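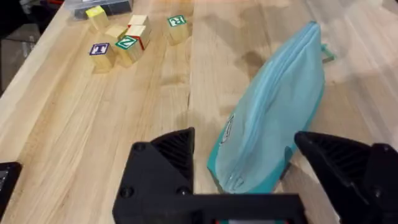
Uwe Kettler asked, when he read the draft of this report, whether we were sure we wanted to tell a funder that the headline figure for women's basketball was mostly paper. He thought the registration number was a fair one to lead with, that every other programme leads with it, and that the Rornia Fund would compare us with those programmes whether we liked it or not. He may be right about the comparison. I have left the draft much as it was.

Mindungate Basketball > Women and Girls > Reports to Funders > Second Progress Report

Submitted to the Rornia Fund, May 17, 2024

Where things stand

The grant pays for court time at Vandville, coaching fees, referee training and a share of the new timing equipment. It was given on the basis that more women and older girls would play regular basketball in the district, and that a women's league would exist at the end of it which did not exist before.

We have 189 players registered. Of those, 63 came to half or more of the sessions open to them. That is one in three, and it is the number I would ask you to hold on to. Registration is free and takes a minute on a phone. A good many people signed up at the open day, got a T-shirt, and have not been seen on court since. I don't blame them, but I can't report them as players with a straight face either.

The first progress report talked about "strong early momentum". I wrote some of that and I regret the phrase. What we had was an open day with good weather and a lot of T-shirts.

The league

Four clubs entered teams and all four finished the season, which I did not expect. Mindungate came close to pulling out after the winter break, when they lost both point guards, one to a knee and the other to a job elsewhere. They borrowed players from their own under-18s and got through. The results suffered and several games were over by half-time.

The lopsided scores are a problem we have not solved. In the application we said the league would be "competitive from the outset". It was competitive between two of the clubs. The other two beat each other and lost to everybody else. Players at the weaker clubs say they are enjoying it, and I believe some of them, but the same players were asked on the sideline by their own coach, so I would not lean on the answers. A proper survey, sent out by someone who doesn't pick the team, will go round before the autumn.

There has been a suggestion that we should move players between clubs to even things up. I am against it. It looks tidy on a spreadsheet and it would lose us the people who come because their friends come. Uwe Kettler is for it, on the grounds that a beating every fortnight will lose us the same people more slowly. We have agreed to wait for the survey.

Court time at Vandville

The grant bought 80 hours. All of them have been used in the sense that we paid for them and somebody opened the door. How well they were used is another matter. The early slots were thin, with too few players for five-a-side on several occasions, and coaches ran shooting drills and called it a session. The later slots were crowded. We asked the centre to swap, and were told the later time belonged to badminton and had done for years.

I would like to say that we will get a better slot next season. We have a friendly email from the centre manager which promises to "look at it". I have had emails like that before and I am not planning around this one. If the slot stays where it is, we should buy fewer hours and fill them, and I would sooner hand back part of the court budget than spend it on an empty half of a gym.

Coaching

Two of our coaches passed their next certificate, and the fee for a third was paid but the course was put back. The money for that place is held over and shown as such in the accounts.

What I can't tell you is whether the players are any better. We said in the application that we would measure skills at the start and at the end. The first round of tests was done with a stopwatch and a row of cones, by three different people, who set the cones out three different ways. Comparing those results with anything would be a waste of your time. I have taken the skills chart out of this report. Anyone who has seen it in an earlier version should ignore it, especially the line going up.

The coaches say passing has improved. From what I saw of the last few rounds, passing has improved among the players who were there to be coached, and turnovers in the final minutes are as bad as ever.
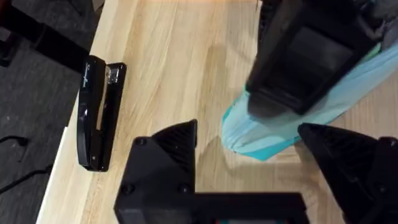

The floor at Vandville needs a decision before next season, and it is the item on which I have had the most confident advice and the least evidence. The centre wants to reseal it with a high-gloss finish and has asked whether part of our grant could go towards the cost, on the grounds that women's basketball is a "key user". My objection is glare. On the pale table above you can follow the grain well enough until you get to the bright patch in the middle, and a court with that sort of shine on it, under those lights, will do the same to the lines. Referees already complain about the baseline at the car park end. The contractor says the finish gives better grip. It might, but the figures he sent were for a different product on a different kind of floor, and he has a finish to sell. I have asked for a sample area to be done beside the store cupboard, where we can look at it with the lights on and have people stop and turn on it. Until that has happened I recommend that no grant money goes into the floor.

Timing equipment

The Xu shot clock and scoreboard set arrived late but complete. It works. It also needs a trained person at the table for the whole game, and we have fewer of those than we have games. For most of the spring rounds the shot clock sat in its case and the referee counted in her head.

The application described the clock as something that would "raise the standard of play". Perhaps it will, once it is switched on. A parent from Vandville has learned to run it and has done so without mistakes, apart from one reset in the middle of a possession that led to a long argument. We need another three like that parent. Training sessions are set for late May, and I will report how many people turn up to them and, more to the point, how many later sit at the table for a game.

Referees

This is the part of the grant I was most doubtful about, and the part that seems to have worked. Women who stopped playing some time ago came forward to referee, took the course, and have kept on refereeing. We were paying a visiting official's travel for almost every game at the start of the season. By the last rounds we were paying it only for the odd fixture. I would still like to see a second season before calling it a success, and one of the new referees has told us she will not come back if the shouting from the Mindungate bench carries on. The club has been written to. The reply was polite and admitted nothing.

Money

Spending is inside the budget. Before anyone takes comfort from that, the underspend comes from a postponed course and from a tournament we did not hold. The tournament was to be at the end of the season with teams invited from outside the district. Two said yes, then one said no, and we cancelled. We ask to carry that money forward to next year on the same terms. If the Fund would rather have it back, please say so early, as the hall has to be booked well ahead.

Changes we would like agreed

The target in the agreement is for registered players. We ask for it to be replaced with a target for players who attend half or more of their sessions. It will be a lower number and a harder one to reach, and we may well miss it.

We also ask to drop the skills tests. If the Fund wants them kept, they will need one tester, one set of instructions and a small fee, and we would have to begin again from nothing in the autumn.

The next report will have attendance by club, the survey answers in full including the rude ones, and the state of the floor sample if the contractor has been.

Share this report: 4 shares | 0 comments

Sign up to the Mindungate Basketball newsletter for fixtures and results. You can unsubscribe at any time.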